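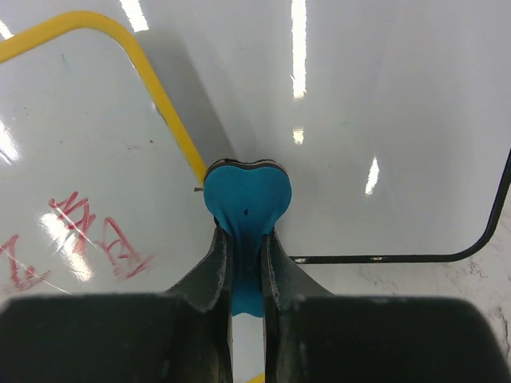 Does the method need a calibrated camera to decide how hard to close on a soft object?

It works from the uncalibrated wrist view alone, and the closing width is predicted again at every step until the fingers stop.

Drirka: soft object grasping from the wrist view

Contents
This release holds 200 grasp sequences used to train the width model, and 31 sequences kept apart for testing. Every sequence has the wrist images, the finger opening at each step and one label given by a person after the grasp: held, slipped or dropped. Felt shapes are in the folder "felt". Sponge and cloth are in "other".

Method in short
The model receives the last 9 images and gives one number, the next finger opening. There is no force sensor in the loop. We train first on Prillon, our older set of hard objects, and after that on the soft ones. Training in the other order gave a weaker grip on thin felt.

Result
On the test sequences the model slipped less often than our fixed-width baseline, Fothergill. The difference is clear for felt and small for sponge. For cloth we cannot say which is better.

Known problems
Glare on shiny work surfaces changes the colour of the images very much. We did not correct it. The labels were made by one person, so please treat the line between "slipped" and "held" with care.

Use
Unpack the archive beside the code and run the training script with the default settings. It needs nearly 1,000 steps before the loss becomes stable.

Questions about the labels go to Divina Policarpio. The licence file is in the top folder.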